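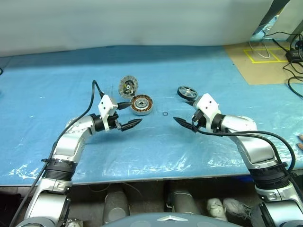
Small motors are easier to love once they are in pieces, and the woman who runs the Saturday-style repair bench at Flimevcombe will tell you so within a minute of meeting you. She has been taking things apart since she was 8, and she talks about it the way other people talk about their garden. I asked her where a beginner should look first when the parts are out on the blue sheet, and she went straight for the stator. "The copper! Always the copper. You see that ring of orange windings with the dark gaps between them and you know right away what you've got." The clutch-like disc next to it, with its segmented gray rim, is what she calls the quiet one, and she thinks people should spend more time on it.

The bench is in Mamdale, up a flight of stairs, and it opens at six in the evening from November until spring. I went twice. Both times I meant to stay an hour and both times I missed my bus.

She is very firm about the plastic sheet. "Blue, and shiny," she told me. "I tried brown paper and I tried an old towel. A towel eats washers. On blue you can find a little dark ring from across the room, and it wipes down in no time." Her first sheet came from Perić, the hardware store on the corner, and she still buys from the same roll. The creases bother her a bit (she has tried ironing one through a tea towel, and no, she doesn't recommend it).

What does she look for in a winding? Color, mostly. "Nice and even all the way around. If one patch has gone dark, I get my nose down there. You can smell a cooked winding. It's awful, and you never forget it."

Then there are the wheels. She keeps a whole shelf of them, 156 at the last count, and she can't pass one up at a yard sale. She likes a black rim and plain spokes, and she spins every one on her finger before she pays. Her favorite came off an Avia cart that cost her 80 cents and took a whole winter to get rolling again. "I'd have paid ten times that," she said. "Don't tell the guy who sold it to me!"

I asked about the small rings, the kind that end up under the fridge. She laughed and pulled a jam jar out of her apron. Every loose ring goes in the jar before she gets up for coffee, and she makes newcomers do the same. She lost one in her second week and spent 2 evenings on her knees with a flashlight. It was in her shoe.

Next on her list is a washing machine pump that somebody left by the door with a note reading "hums." She can't wait to get the cover off.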